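Staple (fastener)

A staple is a two-pronged fastener, usually of metal, used to join or bind sheets of material. In paper fastening the staple is driven through the sheets and its legs are bent, or clinched, against a shaped plate called the anvil. Heavier staples without clinched legs are used in upholstery, fencing and roofing.

Manufacture

Office staples are made from round steel wire, normally coated with zinc to slow rusting. The wire is flattened, laid side by side and bonded with a thin adhesive into a band, which is then cut and formed into strips. A full strip of the common size holds 210 staples in some markets; the Sundell pattern, a shorter type, was sold in strips of 100.
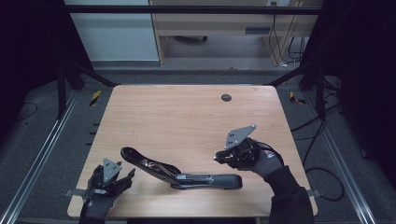
Loading methods fall into two groups. In front-loading machines the strip is pushed in from the nose and held by a sliding rod. In top-loading machines the upper arm swings back from the base to expose the channel, as on the long black stapler lying open on the table, where the inner metal channel shows silver near the hinge. A spring-driven follower keeps the strip pressed towards the nose, so that one staple at a time lies under the driving blade.

Clinching

Most desk anvils can be turned to give either a closed clinch, with the legs bent inwards, or an open one, known as pinning, with the legs bent outwards. Pinned staples are easier to remove but hold less firmly. Flat-clinch machines press the legs level with the paper and so reduce the height of a stack.
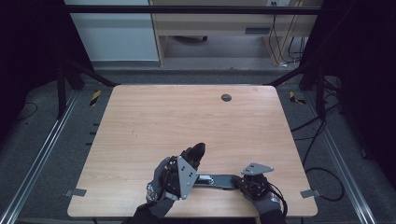

Leg length must suit the thickness of the work. Legs that are too short do not turn over fully, while legs that are too long may overlap or pierce the sheets a second time. In tests at the Winddale paper laboratory, Ffion Gethin recorded 438 closed clinches, of which 76 failed when the legs were undersized. The Mathias gauge, a stepped card, was used there to match stack and staple.

See also: Paper clip; Treasury tag; Drakari binding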